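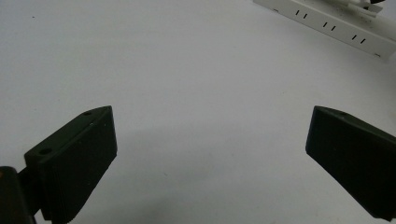 The white top of the long table, back room at Cetska.

Search this site Enter keywords Go

Print this page | E-mail to a friend

8th May
By Vlasta Vrabec

The new table at Cetska

Many members have asked me to put something on the gallery page about the table, so I am doing it now, with the notes I kept in my exercise book. Those who come only to the evening group have maybe not met it yet. It stands in the back room, along the wall where the two old desks were, and you are welcome to work at it any time the building is open.

The white top

We chose plain white after long discussion. Iveta Pešek wanted a green colour like the door, and I was for something darker which does not show every pencil mark. But for sorting small things white is much better. Grey screws, black buttons, dark thread, all of this you find with your eyes at once and not with your fingers. At the old desks, with their brown pattern, I lost one watch screw in November and I am still a little sad for it.

The legs

The legs are from the first table, the one which Svatopluk Ševčík brought to us from Vetineck in his ute. He shortened them by 2 centimetres so the top comes to the same height as the bench under the window. Now you can push a tray from one to the other – very practical when you have your hands full. Please tell him if it rocks. There is a piece of folded felt under the leg nearest the sink, and it should stay there.

What it cost

The top was 69 dollars, second-hand, and we had the legs already. Benedetta Carbone found the advertisement. I had looked at new ones in the catalogue and they were far too dear for us, so I thank her one more time on this page.

How we use it

In the morning it belongs to repairs: lamps, small radios, zippers, toys. After lunch Flora Farquharson has her sorting, mostly buttons and beads which people leave to us in jars. She has one jar with 1000 buttons written on the lid, but I did not check it. She tips a small heap on the table, makes it flat with her palm and goes from left to right. If you sit with her, please do not mix your heap in hers.

Glue and paint are done on the bench, never here. For soldering use the grey mat, it hangs on the hook behind the door.

Cleaning

Warm water, a soft cloth, a little dish soap. No scouring powder please, also not the yellow sponge with the rough side. Ballpoint goes away with a drop of methylated spirits, but try first in a corner. When you finish, put the cloth over the tap to dry and not in the drawer.

The Trolley

People ask also where the tools went. They are all on the Trolley now, the tall one with three shelves, which we call simply Trolley because it has this word painted on its side from the previous owner. Small pliers and tweezers are on top, tapes and rulers in the middle, and the heavy Juhl vice is at the bottom. It needs two people to lift the vice, so ask somebody. The wheels have brakes – please step on them before you start to pull drawers.

Still to do

We are looking for a lamp on a long arm, white light if possible, because in winter the ceiling light is weak and the table is in shade from four o'clock. We also need two stools of the height of a kitchen stool, with backs. If you have something like this in your garage, write to me or leave a note with Iveta at the front desk.

Old notes about the brown desks I took away from this page. One of them went to Svatopluk's shed and the other is still free for pick-up, but you must bring your own rope.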